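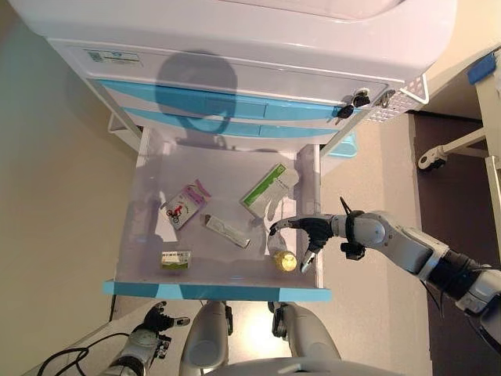 Brelton Medical Cart, White and Light Blue

The Brelton is a mobile storage cart for medicines and small supplies. It is offered by Tiveck to clinics, nursing homes and school health rooms, and has been part of the Räsänen line of ward furniture since May 2018. Order number: 336.

Top and work surface

The top is white, with a raised, rounded rim. Small containers, such as a jar of softgel capsules, may be set down on it while a drawer is open. The surface should be cleaned with a mild detergent and a soft cloth. Abrasive powders must not be used.

Drawers

The drawer fronts are finished in light blue and white. The shallow upper drawer is intended for items in frequent use, including single packets, slim cartons and small bottles. Each drawer pulls out fully toward the user, so that boxes at the back can be read and removed from above.

The lower drawer accepts the same kinds of medicine boxes. Dividers are not supplied with the cart and may be ordered separately under number 163.

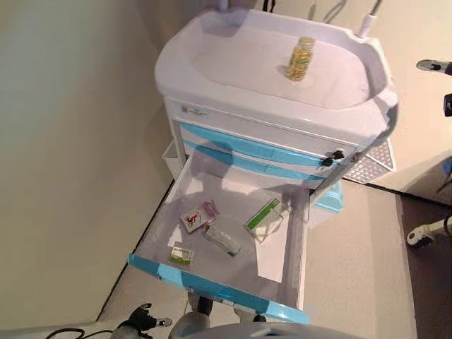
Locks and keys

Locks are fitted at the right end of the front. Facilities are advised to record the name of each key holder. Replacement keys are issued only on written request from the registered owner of the cart.

Side fittings

A perforated panel is mounted on the right side of the cart. The light blue bin hangs on the same side, and a white basket is fitted on the left. The bin should be emptied before the cart is moved between rooms.

Ordering and service

Carts are delivered assembled by Bresurel. Questions about orders may be directed to Yareli Orozco, extension 507. Service and spare parts are handled by Lauri Hirvonen, extension 710. The service desk is closed for the first week of July.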